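Leave the Old Doors Alone

By Frida Damgaard
April 3, 2021

The town of Tallis wants to replace 94 front doors on the streets below the harbor, and I think it should stop. The doors are old. Some stick in wet weather and a few let in a draft you can feel from the kitchen. The plan is to swap them all for one approved model in one approved gray, with work starting in May.

My own door is on the list. It is pine, it was hung before my mother was born, and I have planed the bottom edge twice. The inspector gave it four minutes and wrote "end of life" on his form. I asked what that meant and he said it was a box he had to tick.

The case for the plan is heat. A tight door keeps a house warmer, and I don't argue with that. But most of the draft in these houses comes through the gap between the door and the wall. Bent Kvaran has fixed doors here for 34 years, and he packs that gap, fits a new strip and rehangs the door in a morning. He charged my neighbor $1,232 for the whole job, with a new sill. The town's figure for one replacement is $3,231, before paint.

Then there is the question of what we get for the money. The new doors have a foam core and a thin skin. When the skin splits, you buy another door. A solid wood door can be sanded, filled, cut down and patched with a piece of some other door. People on my street have been doing that for a long time without a grant.

I also dislike the way looks were left out of the report. It runs to many pages and the word "wood" appears only under "materials to be removed." Grain and color matter to the people who walk past every day – more than the planners seem to think.

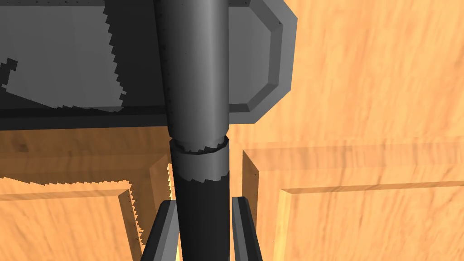 Light wood grain behind dark gray metal, in a computer rendering.

Some doors are past saving, and their owners should get help to replace them. The rest should be offered the cost of a repair first, with a new door as the second choice. The council can make that change with one vote, and it still has time to do it before the order goes in.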